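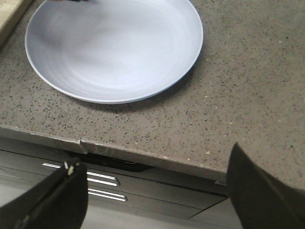 Xinyi Xiong asked whether a return label can be reprinted after the parcel has been booked with the courier. It can, up to the point of the first depot scan. The procedure is in step 6 below.

4.3 Processing a customer return in Brarkurus

Applies to store accounts on the Flustthorpe and Cheng plans. Accounts on the Amen plan have no returns module and must issue refunds manually (see 4.7).

Before you start

The order must have a status of Dispatched or Delivered. You need the Returns permission on your user profile; the Catalogue permission alone does not display the Returns tab. Check that your store's returns address includes a postcode, as labels will not generate without one.

Steps

1. Open Orders and enter the order number in the search field. Leave off the leading hash.

2. Select the order, then select Returns > New return.

3. Tick each line item the customer is sending back. For multi-unit lines, enter the quantity in the Return qty column. The default is the full quantity ordered.

4. Choose a reason code. Code 118 (Change of mind) leaves postage at the customer's cost. All other codes charge the label to the store.

5. Select Authorise. The system creates a return number and emails the label to the address on the order.

6. To reprint a label, open the return and select Label > Reissue. The original barcode is cancelled at once. Tell the customer to destroy any copy already printed.

7. When the parcel arrives, open the return and select Receive. Enter the condition of each item as Resaleable, Damaged or Missing.

8. Select Refund. Confirm the amount and the payment method, then select Finalise.

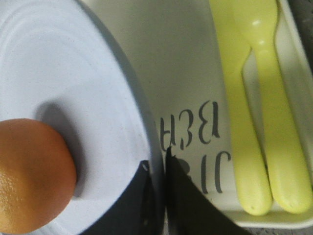 Note: Resaleable items go back into available stock when step 8 is finalised. If an item is needed for another order before then, use Stock > Adjust and record the return number in the comment field. Reverse the adjustment after finalising or the item will be counted twice.

Caution: A finalised refund cannot be cancelled. If the wrong amount has been refunded, raise a new invoice for the difference.

Orders paid by gift voucher

The refund is credited to the original voucher. If the voucher has expired, Brarkurus issues a replacement with the same balance and a new code. Split payments are refunded to the card first, up to the amount charged to it, and the remainder goes to the voucher.

Return notes

The customer comment field accepts 600 characters. Longer comments are truncated on saving, with no warning displayed. Attach longer correspondence as a file.

Error 2694

Displayed at step 5 when the delivery address and the returns address are identical. Correct the returns address under Settings > Locations, sign out, sign in and repeat from step 2. The incomplete return is discarded and its number is not reused.

Section revised 15 Jun 2018, Yichen Jiang. Steps 6 and 7 reordered.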